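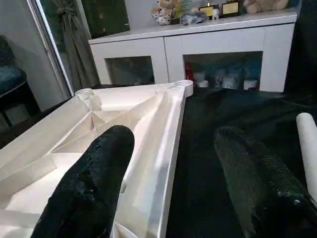

4. Fitting the wall bracket

The Breva folding drying rack hangs from two molded brackets, one left and one right, and the brackets carry the whole load. Fit them before you unpack the rails. Each bracket is a white plastic triangle with ribs crossing the inside and a round, hollow boss near the corner. Lay the parts on a dark cloth while you work – white plastic shows up well against it, and a cloth keeps grit off the faces that go against the wall.

The brackets supplied with the Breva suit brick, concrete block and wood studs. For plasterboard without a stud behind it, see section 9.

You will need a drill, a level, a pencil, a tape measure, and the bag of screws marked B. The screws in bag A are for the rails and are too short for the wall.

4.1 Marking the wall

1. Choose a place with at least 370 mm of clear space in front of the wall. Check that no door or window opens into it.

2. Draw a level line at the height you want the rack. Most people find shoulder height comfortable.

3. Mark the position of the left bracket on the line.

4. Measure 600 mm to the right and mark the position of the right bracket. Measure from the same edge on both brackets.

5. Check the line again with the level. A small slope is hard to see at this stage but will make the rails bind when you fold them.

CAUTION: Check for cables and water pipes before drilling. Do not drill directly above or below a socket or switch.

4.2 Drilling and fixing

1. Hold the bracket against the wall with its long edge upright and mark through the screw holes.

2. Put the bracket down and drill to a depth of 44 mm. A piece of tape around the drill bit makes a good depth mark.

3. Clear the dust from each hole and push in the wall plugs until they are flush. Leave the plugs out if you are fixing to wood.

4. Start the screws by hand. Tighten the top one first, then the bottom.

5. Stop when the bracket no longer moves. Do not use the high setting on a power driver. Overtightening can crack the plastic around the hole, and a cracked bracket must be replaced.

6. Repeat for the other side.

Note: If a plug turns in the wall, take it out and use the next size up. Filler will not hold it.

4.3 Checking the brackets

1. Set the level across both brackets. If one side is low, loosen its screws, adjust and tighten again.

2. Hold a square against the wall. Each bracket should stand out at 90 degrees.

3. Pull down firmly on each bracket in turn. If it shifts, go back to 4.2.

If you used filler anywhere on the wall, leave it overnight before you hang the rails. Do not hang wet laundry until you have completed section 6.

4.4 Replacing a bracket

Left and right brackets are sold separately. Order by the letter on the back, L or R, and say whether your rack is the Stolham or the Alten size. The screw holes are in the same place on both, so the old holes can be used again if the plugs are still tight.

5. Hanging the rails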